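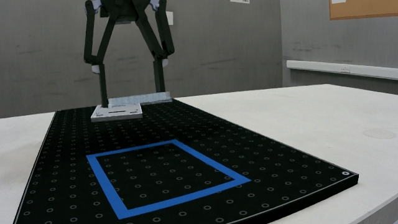 닐런트 커뮤니티 도움말 > 카드·규칙 > 대회 준비

같은 카드인데 일러스트와 번역문이 다른 판본을 한 덱에 섞어도 되나요?

작성자: 물레방앗간
작성일: 2023년 10월 30일

안녕하세요. 닐런트(Nilent)를 시작한 지 반년 조금 넘었습니다. 지금까지는 친구들하고만 하다가 다음 달에 트라이코프스키(Trajkovski) 매장 대회에 처음 나가 보려고 합니다. 덱 등록지를 쓰다가 막힌 부분이 있어서 질문드립니다.

제 덱에 '지나르의 등대지기'가 세 장 들어갑니다. 두 장은 Jinar 확장팩에서 나온 초판이고 한 장은 9월에 나온 Emedance 재수록판입니다. 초판 그림은 Ajith Namboodiri, 재수록판 그림은 Balakrishnan Poduval로 적혀 있습니다. 수집 번호도 초판은 901, 재수록판은 1129입니다.

그림만 다르면 신경 안 썼을 텐데 효과 글이 다릅니다.

초판: 이 카드가 소환되었을 때, 상대의 패를 한 장 보고 버린다.
재수록판: 이 카드가 전장에 나올 때마다, 상대의 패에서 무작위로 한 장을 공개한다. 그 카드가 주문이면 버린다.

초판대로면 무조건 버리는 것이고 재수록판대로면 주문일 때만 버립니다. 그리고 초판은 '소환되었을 때'인데 재수록판은 '전장에 나올 때마다'라서, 묘지에서 되살린 경우에도 효과가 나오는지가 달라 보입니다.

궁금한 것은 다음과 같습니다.

첫째, 이 두 가지를 같은 카드로 쳐서 세 장 제한 안에 합산해야 하는지, 아니면 번호가 다르니 따로 세는지.
둘째, 합산한다면 효과는 각 카드에 적힌 대로 처리하는지, 한쪽으로 통일하는지.
셋째, 등록지에 번호를 적는 칸이 있는데 901과 1129를 나눠서 적어야 하는지.

친구들끼리는 그냥 적힌 대로 하고 있었는데, 그러면 제가 초판만 쓰는 게 유리해서 조금 미안한 상황이었습니다. 검색해 보니 예전 글에는 "적힌 대로"라는 답이 있고 최근 글에는 반대로 되어 있어서 더 헷갈립니다.

추가: 초판 두 장은 중고로 산 거라 한 장은 모서리가 조금 하얗게 일어났습니다. 슬리브를 씌우면 상관없는지도 같이 알려 주시면 감사하겠습니다.

답변 3개

답변 1
작성자: 카드통세개

그냥 섞어도 됩니다. 저도 섞어서 씁니다. 매장 대회에서 그런 걸로 뭐라고 하는 사람 못 봤어요. 번호는 아무거나 적어도 됐던 것 같은데 제가 갔던 매장은 등록지를 안 걷는 곳이라 확실하지는 않습니다.

효과는 카드에 적힌 대로 하면 되지 않나요? 적힌 게 규칙이니까요.

 댓글 (물레방앗간): 답변 감사합니다. 그런데 적힌 대로 하면 한 덱 안에서 같은 카드가 다르게 움직이게 되는데 그래도 되는 건가요?
 댓글 (카드통세개): 그건 저도 잘 모르겠네요. 밑에 잘 아시는 분이 달아 주실 듯

답변 2 (질문자 채택)
작성자: 세번째드로우

순서대로 적겠습니다.

1. 합산 여부

합산합니다. 닐런트에서 같은 카드인지 판단하는 기준은 카드 이름 하나입니다. 그림, 수집 번호, 확장팩 기호, 테두리 색, 언어는 보지 않습니다. 초판 두 장과 재수록판 한 장이면 '지나르의 등대지기' 세 장이고, 제한을 꽉 채운 상태입니다. 여기에 재수록판을 한 장이라도 더 넣으면 위반입니다.

이름이 비슷한 '지나르의 늙은 등대지기'는 다른 카드입니다. 그건 따로 셉니다. 등록지에 줄여서 "등대지기"라고만 적으면 구분이 안 되니 이름을 끝까지 써 주세요.

2. 효과 처리

가장 최근에 인쇄된 글로 통일합니다. 그러니까 손에 든 카드가 초판이어도 플레이할 때는 재수록판 글을 적용합니다.

- 상대의 패에서 무작위로 한 장을 공개하고, 주문일 때만 버립니다. 주문이 아니면 공개만 하고 패로 돌아갑니다.
- 손에서 냈든 묘지에서 되살렸든 전장에 나오면 효과가 나옵니다.
- 뒤집혀 있다가 앞면이 되는 경우는 이미 전장에 있던 것이므로 효과가 나오지 않습니다.

예전 글에 "적힌 대로"라고 되어 있는 것은 그때는 틀린 답이 아니었습니다. Emedance가 나오기 전까지는 같은 이름에 글이 다른 카드가 거의 없어서 현장 심판이 적힌 대로 처리하는 일이 많았습니다. 재수록이 늘어나면서 최신 인쇄 기준으로 정리되었습니다. 오래된 글은 작성 날짜를 보고 걸러 읽으셔야 합니다.

초판을 쓰면 상대가 카드를 집어서 읽고 "무조건 버리는 거네요"라고 오해할 수 있습니다. 이때 먼저 최신 글을 알려 주시면 됩니다. 재수록판 한 장이 덱에 있으니 게임 끝나고 보여 줘도 되고, 게임 중이면 심판을 불러서 확인받으세요. 게임 중에 자기 덱을 뒤져서 보여 주면 안 됩니다. 처음 나가시는 분들이 종종 하는 실수입니다.

3. 등록지

이름 칸에 카드 이름, 매수 칸에 3이라고 한 줄로 적으면 됩니다. 번호 칸은 카드 이름을 확인하기 위한 보조 칸이라 하나만 적어도 받아 줍니다. 둘 다 적고 싶으면 "901 / 1129"처럼 같은 칸에 적으세요. 줄을 두 개로 나누면 집계하는 사람이 다른 카드로 읽을 수 있어서 권하지 않습니다.

트라이코프스키 매장은 시작 전에 등록지를 걷고, 중간에 몇 명을 골라서 덱을 확인합니다. 메인 덱과 사이드 덱을 나눠서 통에 담아 가면 확인이 빨리 끝납니다.

4. 모서리 손상

불투명 뒷면 슬리브에 넣고, 슬리브 밖에서 보거나 만졌을 때 다른 카드와 구분되지 않으면 괜찮습니다. 하얗게 일어난 정도는 대개 문제없습니다. 꺾여서 덱이 그 자리에서 벌어지면 안 됩니다. 확인하는 방법은 슬리브를 다 씌운 덱을 섞어서 바닥에 내려놓고 옆에서 보는 겁니다. 그 카드 자리만 틈이 보이면 바꾸세요.

포일 카드가 섞여 있으면 오히려 그쪽을 더 신경 쓰셔야 합니다. 휘어 있으면 심판이 교체를 요구할 수 있습니다.
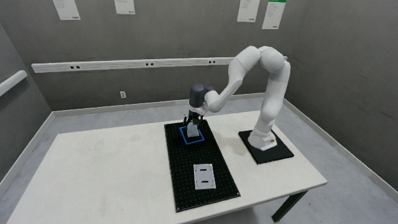
흰색 로봇 팔과 테이블 위의 작은 블록

 댓글 (물레방앗간): 정말 자세한 답변 감사합니다. 사이드 덱에 재수록판이 한 장 더 있었는데 이것도 합쳐서 세는 건가요?
 댓글 (세번째드로우): 네, 메인과 사이드를 합쳐서 세 장입니다. 사이드에 있는 것은 빼셔야 합니다.
 댓글 (물레방앗간): 큰일 날 뻔했네요. 빼고 다른 카드를 넣겠습니다. 채택했습니다.
 댓글 (남쪽항구): 되살렸을 때도 효과가 나오는 줄 몰랐습니다. 그동안 손해 보고 있었네요.
 댓글 (세번째드로우): 대신 '침묵하는 종'이 깔려 있으면 전장에 나올 때 효과가 전부 막히니까 그건 같이 기억해 두세요.

답변 3
작성자: 종이냄새

규칙은 위에 다 나와 있으니 일러스트 이야기만 조금 보탭니다.

규칙상 섞어도 되지만 저는 한 가지로 맞춰서 쓰는 편입니다. 이 카드는 두 그림의 색이 많이 다릅니다. 초판은 밤바다에 등대 불빛만 노랗게 들어가 있고, 재수록판은 낮이고 인물이 크게 나옵니다. 멀리 앉은 상대는 그림 색으로 카드를 알아보는 경우가 많아서, 전장에 두 종류가 같이 있으면 다른 카드인 줄 알고 물어보는 일이 생깁니다. 시간 제한이 있는 대회에서는 그 질문 몇 번이 은근히 부담됩니다.

저는 초판 그림이 더 좋습니다. 창틀에 고양이가 조그맣게 있는데 같은 확장팩의 '등대의 아침'에도 같은 고양이가 나옵니다. 재수록판에는 고양이가 없습니다. 그런데 글은 재수록판이 맞으니 초판을 쓰면 매번 설명을 해야 해서, 대회용은 재수록판으로 세 장 맞추고 초판은 바인더에 넣어 두었습니다.

재수록판은 흔한 편이라 매장 낱장 코너에서 1000원에 팔고 있었습니다. 지금도 그 가격인지는 모르겠습니다. 두 장만 더 사면 되니까 번거로우시면 이 방법도 생각해 보세요. 초판은 팔지 말고 가지고 계시고요.

그리고 등록지는 볼펜으로 쓰세요. 연필로 썼다가 다시 쓴 적이 있습니다.

 댓글 (물레방앗간): 고양이는 처음 알았습니다. 지금 꺼내서 보니까 있네요. 재수록판은 이번 주말에 매장 가서 물어보겠습니다.
 댓글 (카드통세개): 저도 찾아봤는데 고양이 어디 있나요
 댓글 (종이냄새): 왼쪽 창문 아래쪽이요. 글상자 바로 위라서 포일이면 잘 안 보입니다.

이 질문은 해결된 질문입니다. 새 답변은 등록할 수 없으며 댓글은 계속 달 수 있습니다.

관련 질문
영어판과 한국어판 카드를 한 덱에 섞어도 되나요
사이드 덱 교체는 언제까지 할 수 있나요
'침묵하는 종'과 되살리기 효과의 처리 순서
포일 카드 휘어짐 펴는 방법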